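4.2 Equipment costs and replacement planning

The budget for the collection booths was drawn up before any tasks had been fixed, and it therefore treats each booth as a single purchase with three lines: enclosure, arm and hand-held tools. The enclosure is the cheapest line. Curtain fabric, clips and a table came to 197 euros per booth, against an allowance of 800. The difference was moved to the third line, where our first estimate had been too low.

Hand-held grippers and arm-mounted grippers were ordered with the same type of soft finger. We compared quotations from Lindholm and Dranetti. The Dranetti set was cheaper per finger but needed its own mounting plate, and a second plate design would have meant holding two stocks of spares. Lindholm quoted 697 euros for a full set with plates, and this was accepted. Figure 3 shows a hand-held tool in use at the Budis booth, with the arm at the right.
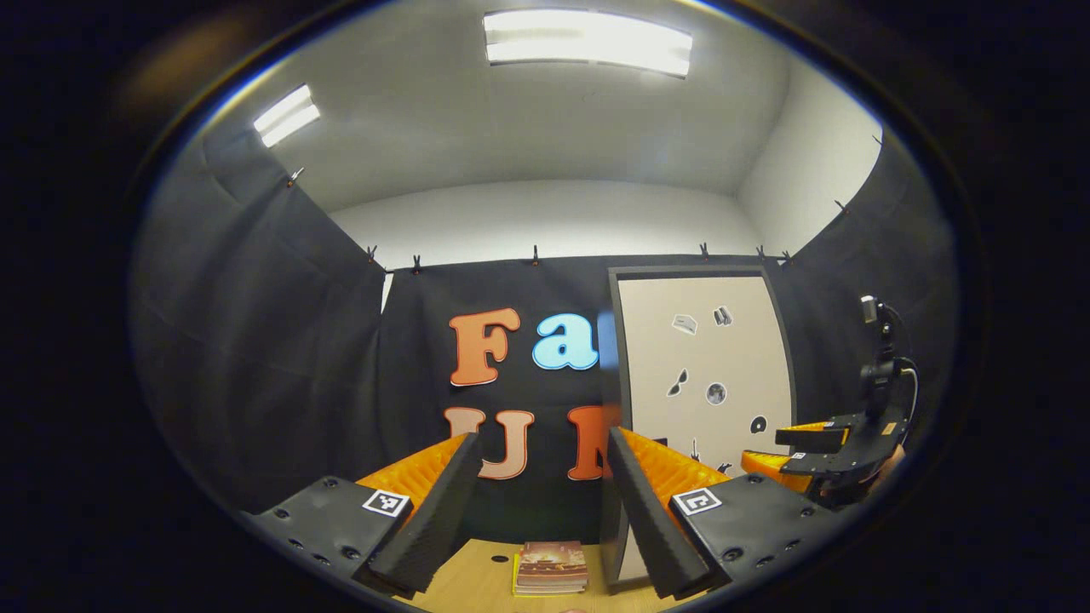
Figure 3. View between the fingers of the hand-held gripper, with books on the table. The gripper on the arm has matching orange ribbed fingers.

Foam pads and printed markers are counted as consumables. In the first budget they were included in the price of the tool, an error that left no money for replacements after September. We now plan for 19 spare pads per booth per year, and the markers are printed in house at a cost too small to list. Plates are written off over the same period as the arm.

Arms are harder to plan for. The supplier, Fovo, gives a long delivery time and does not hold stock, so a failed arm stops robot trials for several weeks. Recording with the hand-held tool can continue during this period – the two activities share only the booth and the table objects. For this reason we budget one spare arm per site and two spare hand-held tools per booth. Service contracts were considered and left out, as the yearly fee was close to the price of the parts it covered.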